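## 7. Floor pickup: approach rules

These rules apply to every Tallon simulation run before a task is released to hardware.

1. Load the room and let it settle for 3 seconds.
2. Set the gripper clear of all furniture before the first move.
3. Select one target on the floor. A bag counts as a soft object – use the soft grip profile.

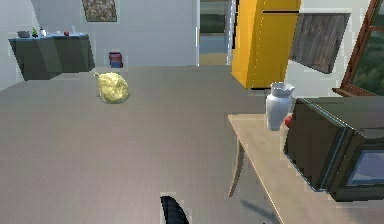
Last changed: Sat 30 April, Wyn Parry

4. Approach across open floor. Keep the planned path clear of table legs.
5. Limit closing force to 20 percent until contact is reported.
6. Log the run, including any stop.

**Caution:** Do not disable collision checks to finish a run. A run made with checks off is void.

**Note:** Items on counters and tables are out of scope for this section. Treat them as obstacles.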